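# Lernis: a catalogue of photographic diptychs

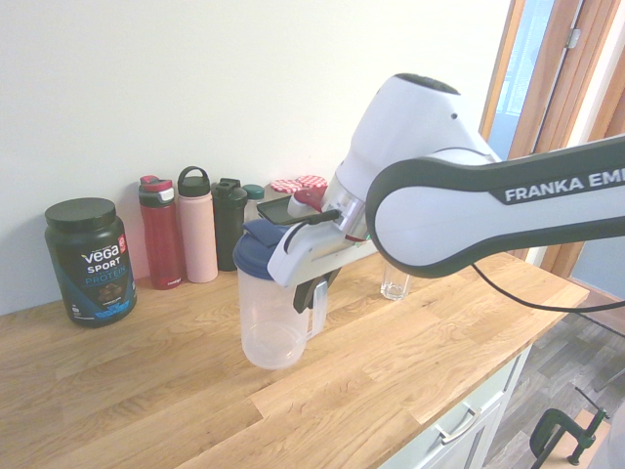

## Scope

Lernis is a structured catalogue of photographic diptychs and other two-part works. A record describes one work: its two halves, the way they are joined or hung, the prints known to exist, and the exhibitions and publications in which the work has appeared. The catalogue holds text only. No reproductions are distributed with it.

The release documented here has 900 records. Works enter the catalogue if they meet all of the following conditions:

- both halves are photographic prints, or one half is a print and the other is a printed or handwritten text;
- the artist, or the estate, has treated the two halves as a single work at least once in print or on a wall;
- at least one pair of prints has been examined in person, or a dated catalogue entry gives dimensions for both halves.

Facing pages in a photobook are not enough. Many books set two pictures across a spread for reasons of layout, and we could find no rule that separated these from deliberate pairs without asking the maker. Triptychs and longer sequences are out of scope, including those later split up and sold as pairs.

## Files

| File | Contents |
|---|---|
| `works.csv` | One row per diptych |
| `halves.csv` | Two rows per diptych, left and right, or upper and lower |
| `showings.csv` | Exhibitions and publications, linked to works |
| `terms.csv` | Controlled vocabulary for process, mount and relation |
| `changes.md` | Corrections by release |

All CSV files are UTF-8, comma-separated, with a header row. Empty cells mean that the value is not known. The string `none` means that the cataloguer looked and there was nothing to record, for example a print with no inscription on the back. Please keep the two apart when loading the data. Several spreadsheet programs will leave them alone, but some statistics packages read both as missing.

## Fields in `works.csv`

- `work_id`: a stable identifier. Identifiers of withdrawn records are not used again.
- `title`: the title as given by the artist, in the original language. Untitled works have an empty cell here and a descriptive title in `title_supplied`.
- `maker`: surname first. Joint works have one entry per maker, separated by a semicolon.
- `year_from`, `year_to`: the span in which the negatives or files were made. The printing date belongs to the half and is held in `halves.csv`.
- `relation`: how the halves relate, from the list below.
- `join`: `single mount`, `two mounts, one frame`, `two frames` or `unframed`.
- `gap_mm`: the distance between the visible edges of the two prints, where the artist has fixed it.
- `order_fixed`: `yes`, `no` or `disputed`.
- `source`: the basis for the record, as `seen`, `catalogue` or `both`.
- `note`: free text.

## Fields in `halves.csv`

Each half has its own process, sheet size, image size, paper tone and inscription. Sizes are in millimetres, height before width. Where the sheet has been trimmed the size is that of the trimmed sheet, and `trimmed` is set to `yes`.

Process is recorded separately for each half. Mixed pairs do occur: a gelatin silver print beside a chromogenic one, or a pinhole exposure beside a lens-made picture. The `optics` field separates `lens`, `pinhole`, `cameraless` and `unknown`. It is filled in only where the maker has stated it or the technique is named in a catalogue. We do not infer pinhole work from softness or from fall-off at the corners.

Text halves use the same fields, with `process` set to `letterpress`, `screenprint`, `inkjet text`, `manuscript` or `typescript`. The wording of the text is not transcribed. Its language and its length in words are given instead, as many of the texts are still in copyright.

## The `relation` vocabulary

This is the most interpretive field in the catalogue and should be used with care.

- `same subject, time differs`
- `same subject, viewpoint differs`
- `different subject, form echoed`
- `different subject, contrast`
- `picture and text, text names subject`
- `picture and text, text departs from subject`
- `unresolved`

Two cataloguers assigned a term to every work without seeing each other's choice. Where they differed, they discussed the work and either agreed on a term or entered `unresolved`. Both first choices are kept in `relation_a` and `relation_b`. Most disagreement lay between echoed form and contrast. A pair can plainly do both, and the vocabulary allows only one answer. A future release may allow two.

## How the records were made

Work began with the card index kept by the Waltari print room, which had a separate drawer for paired works. The cards gave title, maker and overall framed size, and little else. Eglė Liepiņa typed up the drawer and designed the table structure. Gadisa Tilahun measured the prints and wrote the notes on mounts and inscriptions. The second group of records came from the Nambiar loan registers, which are fuller on exhibition history but often give one size for both halves.

Prints were measured face up, unframed where the owner allowed it. Framed works were measured through the glazing, and for these the `precision_mm` field reads 3. For unframed prints it is left empty.

Published catalogues were checked for every work. If a catalogue and a print disagreed, the measurement of the print was kept and the catalogue figure moved to the note. Dates were treated the other way round: a printed date supported by the artist's own list was preferred to an undated pencil note on the back of a sheet.

## Known problems

1. The Waltari drawer was built up by one print room with its own buying habits. Black and white work is heavily represented, and makers who print large are scarce.
2. In 33 records the left and right halves may be reversed. All come from the loan registers, where the term "first" was used without saying whether it meant the left-hand print or the first one unpacked. They are marked `order_check` = `yes`.
3. `gap_mm` is sparse. Few artists state a gap, and distances measured on one hanging were deleted from this release because they recorded the choice of an installer.
4. Editions are not reconciled. Two pairs from the same edition may appear as two records if the halves were printed at different dates. The field `edition_of` links those we know of.
5. Titles in non-Latin scripts were transliterated on the cards, and the original form could not always be recovered.
6. The exhibition history stops at the date of the source. A missing showing should not be taken to mean that a work was not shown.

## Suitable and unsuitable uses

The tables have been used for planning hangs, for checking whether both halves of a work are held in one place, and for teaching catalogue description. They can support simple counts within the catalogue, such as how often a pair mixes two processes.

They should not be used to estimate how common diptychs are in photography as a whole, nor to value prints. No prices, insurance figures or owners' names are included, and requests for them will be declined.

## Loading

Join `halves.csv` to `works.csv` on `work_id`. The `position` field takes `L`, `R`, `U` or `D`. Sort on `position` only after checking `order_fixed`, as the letters are a convenience for works that may be hung either way.

`showings.csv` has its own key, `showing_id`, and a repeated `work_id`. A work shown twice at one venue has two rows. Venue names are those in use at the time of the showing.

The script `check.py` tests that each work has two halves, that every term is present in `terms.csv`, and that image size does not exceed sheet size. It prints the failing rows and makes no changes.

## Corrections

Corrections should give the `work_id`, the field, the proposed value and the source. A photograph of a ruler laid beside the sheet is accepted for dimensions if the corner and the full scale can be read. Changes to `relation` are not made on request, though a differing view can be added to the note with the writer's name.

Corrections received by the end of May go into the next release. Later ones wait for the release after.

## Licence and citation

The tables may be copied and adapted with attribution. Artists' titles remain the property of their makers where the law so provides.

> Liepiņa, E. and Tilahun, G. *Lernis: a catalogue of photographic diptychs*. Gistimden. Release dated 10/12/2021.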